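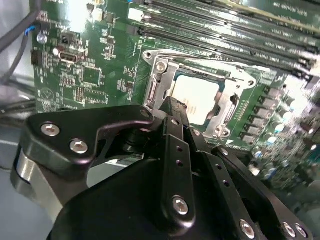

Lists > Drirholm Shop Floor > Message 12 of 13

Re: can they do our bench work yet?
Print | E-mail

> Rallora says the arms will strip an old tower by October.
> Do I cancel the new hire?

Keep the new hire. A processor sits in a metal frame with a lever beside it, and you get one go at being clumsy. My nephew bent 1129 pins learning that, or so the invoice felt.
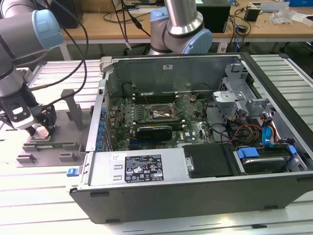

Memory I'd hand over tomorrow, if you don't mind it taking until lunch. Cables are another story. They flop, and Hakico still wants 50 towers a week from us. Ask me again once an arm has found the screw that rolled under the bench.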